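Wosten Floor Tidying

README and data card

Contents
Summary
What the set covers
Rooms
Floors
Objects
Activity definitions
File layout
Floor reference
Annotation fields
Known problems
Splits
Use and terms
Changes

Summary

Wosten is a set of short recordings of household objects being picked up from the floor and put where they belong. Each recording is one episode. An episode starts when an object is first approached and ends when it has been released at its destination or the attempt has been given up. Release 2 holds 748 episodes from 14 rooms, with 19 object classes. The annotations are in English.

The set was put together for work on tidying: which objects end up on floors, where people think they should go, and in what order a floor gets cleared. It can be used for object recognition, but the class list is short and other sets are better for that purpose.

What the set covers

Only objects lying on the floor at the start of an episode are in scope. Objects on chairs, beds, windowsills or the lower shelves of open furniture are not annotated as targets, even when they were moved during the same session. Rugs and mats count as floor. A closed box standing on the floor counts as furniture. An open box counts as a destination.

Sweeping, mopping and vacuuming are outside the set. Crumbs, dust, hair and spills carry no labels. Episodes in which a floor was cleaned during the recording were removed before release 1.

Rooms

All rooms are in the Brimeck building and an annex across the yard. They are furnished as ordinary small apartments. Room types:

bedroom
living room
kitchen
hallway
utility room
study

Room type is stored per session. The hallway rooms are narrow, and the furniture in them is limited to a shoe rack, a coat rail and in one case a bench. The study rooms were added in release 2 and have fewer episodes than the others. No episode crosses from one room to another – an object whose destination is in a different room is placed at the doorway and given the destination code "exit".

Furniture positions were fixed for each session and may differ between sessions in the same room. The floor plans in the plans folder show walls, doors and windows only.

Floors

Floor surface turned out to matter more to the labelers than the room type did. Small pale objects on pale flooring were missed in the first pass far more often than any other combination. Floor is therefore recorded as its own field, with three parts: tone, pattern and covering.

tone: light, medium, dark
pattern: plain, grained, tiled, speckled
covering: none, rug, mat

Tone is judged by eye from the first second of an episode and is not corrected for exposure. Pattern describes what can be told apart in the recording. A tiled floor whose joints do not show is labeled plain. Material is not labeled. An earlier draft of the schema had a material field, and agreement between labelers on it was too poor to keep.

Gray-white floors are labeled light even when a shadow darkens part of the surface. Cream and pale wood tones are also light. The boundary between medium and dark is less firm, and users who need it should check a sample for themselves.

Objects

The class list comes from the Flirnar household inventory, reduced to items that a person would normally pick up with one hand. The classes are:

sock
slipper
T-shirt
hand towel
dishcloth
soft toy
building brick
toy car
ball
picture book
magazine
pen
cable
remote control
cup
spoon
bottle cap
paper ball
hair tie

Paired items are labeled one by one. Two socks rolled together are a single sock with the flag "bundled". A cable attached to another device is not a target. A building brick joined to others is labeled once for the whole piece, up to the size of a hand; larger pieces were left out of the sessions.

Hair ties and bottle caps are the smallest classes by size and have the highest rate of label corrections. Dishcloth and hand towel are often confused when folded. The labelers were told to use "hand towel" in a bedroom or hallway and "dishcloth" in a kitchen if nothing else decided the matter. Anyone training on both classes should know that the room leaks into the label.

Activity definitions

approach: from the start of the episode until first contact with the object
grasp: from first contact until the object no longer touches the floor
carry: from the end of the grasp until first contact with the destination
place: from the end of the carry until release
abort: any episode without a place segment

Dragging an object along the floor is part of the grasp. If an object is dropped and picked up again, the episode has two grasp segments and the drop flag is set. Segment boundaries were marked in Nistor and snapped to the nearest frame.

Destinations are taken from a closed list: bin, basket, box, shelf, drawer, hook, table, rack, exit. "Basket" covers any open container intended for laundry. "Rack" is used only for shoes and slippers.

File layout

wosten/
 episodes/
 labels/
 plans/
 floors/
 splits/
 classes.txt
 corrections.csv

Episode files are named by room code, session letter and episode number. The label file has the same stem. No episode is longer than 3,000 frames. Longer recordings were divided at the first segment boundary before the limit, and the parts are linked through the field "continues".

The floors folder holds one still per floor surface. The stills serve as a tone reference for the labelers and have not been color corrected. They carry no object labels.

Floor reference

Tone: light
Pattern: tiled
Covering: none 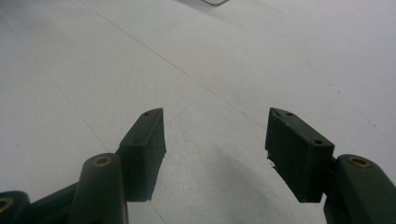
Annotation fields

episode_id – text, matches the file stem
room_type – text, from the list under Rooms
floor_tone – text
floor_pattern – text
floor_covering – text
object_class – text, from classes.txt
bundled – true or false
segments – list of start and end frames with a segment name
destination – text, empty for aborted episodes
drop – true or false
continues – episode_id of the next part, or empty
checked – true if a second labeler has reviewed the file

Frame numbers start at zero. The end frame of a segment is the start frame of the next. Empty text fields are stored as empty strings, never as null. The import script in release 1 wrote null for destination in some files; these were repaired in release 2.

Objects other than the target are not annotated, so the absence of a label does not mean the absence of an object. Evaluation scripts that count unlabeled detections as errors will give misleading numbers.

Known problems

1. On light, plain floors the end of the grasp is hard to mark for flat white items such as a folded hand towel. The gap between object and floor does not show until the shadow separates. Boundaries for these items are late.

2. The soft toy class is uneven. A few toys appear in many rooms, and a model can learn the toy in place of the class.

3. Magazine covers were replaced between releases for copyright reasons. The affected episodes were recorded again and have new numbers. The old numbers are not reused.

4. Rug edges sometimes fold when an object is dragged over them. There is no flag for this.

5. Daylight varies within long sessions. The tone label is set once per episode and does not follow the change.

6. The study rooms have no basket. Clothing picked up there always goes to "exit".

Splits

Three text files are provided: train, validation and test. Splits are made by room, so no room appears in more than one file. The annex rooms are all in test. Users who need a split by object class should make their own and state it when reporting results.

The floor tones are not balanced across the splits. Dark floors occur mainly in train – there is one dark room in validation and none in test. Results on test therefore say little about dark flooring.

Use and terms

The set may be used for research and teaching. Redistribution of single episodes in papers and slides is allowed with the release number stated. Redistribution of the full set is not. The floor plans may not be published separately.

Changes

Release 2
Study rooms added.
Field floor_covering split off from floor_pattern.
Null destinations repaired.
Replacement magazine episodes added.
Classes "coaster" and "clothespin" withdrawn, too few examples.

Release 1
First release, January.

Corrections to labels are collected in corrections.csv and applied at the next release. Please give the episode_id, the field and the proposed value. Segment corrections of fewer than three frames are not taken up.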